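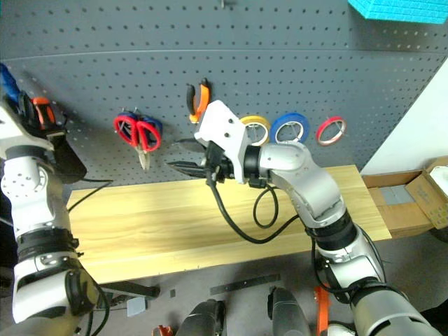

October 12, 2024

Bench notes, pegboard rig, gripper trial
Reading time: 6 min

Carrying on from the notes I left in June, before the arms were taken off the old stand. The question is still the same. We have two makes of parallel gripper in the cupboard, the Pidberg and the Trunley, and we want to settle on one for the tool hanging work before Thabiso orders spare fingers. Both bolt to the same wrist plate, so a swap is a few minutes with a hex key and then a good deal longer with the calibration.

Task is the one Dilani wrote up. Reach to the pegboard, take a named tool by the handle, lift it clear of its peg, hold it, put it back. Scissors first, then pliers, then tape rolls. Teleoperated for now, no policy running. Stela drove in the morning and I drove after lunch.

Setup
Both arms powered, both homed, joint limits as in the shared config. Wrist cameras off, head camera on. The head camera gives a decent view of the handles, but the right forearm gets in the way of anything low on the board when it comes across from the right. Petrică wants to try the head mount a bit higher. I'd prefer to leave it alone until this comparison is finished, otherwise we will be comparing two things at once.

Speed capped at the slow setting for all runs. Grip force at the default for each gripper, then one set at the lower value. I did not match the forces between the two makes. The Pidberg reports force and the Trunley reports motor current, and the conversion Horațiu worked out is only good in the middle of the range.

Scissors
Red-handled pair was the main target, blue pair as the distractor. The two hang close enough together to overlap, and that turned out to be a harder problem than the grip itself. The Trunley fingers are wide. Coming in from the right they will close on the red loops well enough, but if you come in a little deep the far tip goes on through and touches the blue handle behind. On 3 of the runs both pairs came off the board together. With the Pidberg fingers the same approach mostly cleared. They are narrower at the tip and have a bit of a bevel, and Stela could get one finger through a loop and close on the plastic without going near the second pair.

We talked about spacing the scissors out. Dilani says no, leave them, real tool boards are crowded and she wants that in the data. Fair enough. I have written it down as a condition so it doesn't get tidied by accident.

Lifting off the peg is the other half. Neither gripper is bad at it, but it needs an upward move first and only then a pull away. If you pull at all before the loop is over the lip, the peg flexes and the tool springs when it lets go. I did this twice in a row and then slowed down.

Pliers
Orange and black grips, jaws down. Easy to hold with either gripper as long as the handles are taken together. The trouble is when one finger slides between the two grips and opens them, after which the pliers turn and you lose your line on the peg. The Trunley did this less often, being too wide to get in the gap. First clear point in its favour.

Rubber on the Trunley fingers also holds better on the smooth part of the grip. At the lower force the Pidberg let the pliers rotate slowly while held out from the board. You can see it happening on the head camera if you wait. I let one go the whole hold period and it ended up well off vertical, and putting it back on the peg from there was hopeless.

Tape rolls
Yellow, blue and red, in that order of difficulty. The small red one is the worst for both. Pinching the roll across its width works if you arrive square. Going in through the core works better but only the Pidberg fits without a fight, and on the red roll even that is tight. Stela prefers the core grasp and got good at it. I never did, and my numbers should be read with that in mind.

The rolls swing. After a failed grasp you have to wait, and waiting is where the operator loses patience. I would like a fixed pause built into the script so that it isn't left to whoever is driving.

Totals
38 runs logged, counting both drivers and both grippers. Two thrown out, one for a dropped network link and one where I had the wrong config loaded and the gripper opened half way only. The raw log is in the usual folder under the rig name. Stela's runs and mine are tagged separately. I haven't split them by tool yet.

Cable
Worth its own heading. The gripper cable on the right arm hangs in a loop below the wrist. With the wrist rolled for a handle grasp it comes down over the plank, and if the wrist then goes further left the loop drags along the wood. So far it has only dragged. I can see it catching on the end of the plank or on the cardboard box one day, and the connector at the gripper end is not one I would want to replace. Petrică suggested a clip at the second black ring. I tried a bit of hook and loop strap there and it held through the afternoon, but it shortens the loop enough that full wrist roll pulls it tight. Needs about a hand's width more slack, or a longer cable. The Trunley cable is stiffer and is the worse of the two for this.

Controller
Same controller for both, the Moleck box, current firmware. Horațiu asked me to note latency. By feel it is fine on arm motion and slow on gripper close. The close command seems to sit for a moment before anything happens, with both makes, so I am inclined to blame the bridge node and not the grippers. He is going to put timestamps on both ends and look. Until then please don't anybody "fix" this by raising the close speed. We tried it in June and marked up a set of fingers.

One thing on the pedals. The right pedal is sticking. If the gripper seems to reopen by itself, check your foot and then check the pedal.

Where I've landed
Pidberg for scissors and tape, Trunley for pliers. If it has to be one, the Pidberg, with different pads. The rotation at low force looks to me like a surface problem and ought to be fixable with a softer pad. Thabiso rang Moldovan about moulded pads in a softer grade and they can do them, with a wait of 4 weeks. In the meantime I will cut some from sheet and glue them on. They will be ugly and the thickness will be off, so the zero has to be redone afterwards.

Dilani disagrees a bit. She thinks wider fingers are more forgiving for new drivers and that we are judging the Trunley on the one crowded spot on the board. She may have a point. She is going to drive a set herself, tape and pliers only, before we order anything.

To do
– cut and fit test pads on the Pidberg, redo zero (me)
– timestamps on the bridge node (Horațiu)
– clean or swap the right pedal (Petrică)
– fixed pause after a failed grasp, put it in the script
– hold off on the finger order until Dilani's set is in (Thabiso)
– split the log by tool and by driver
– longer cable for the right wrist, check what length the supplier stocks

Note for whoever is on next: the arms were left powered down, with the brakes on. Home the left one first. If you home the right first it wants to swing through the space where the left one parks, and the software stop is generous but I would not lean on it. The strap on the cable is temporary. Leave it if it's holding and take it off before doing anything with a full wrist roll.

Questions about these notes: ask Stela or leave a comment in the rig log. Copyright the authors. Back to top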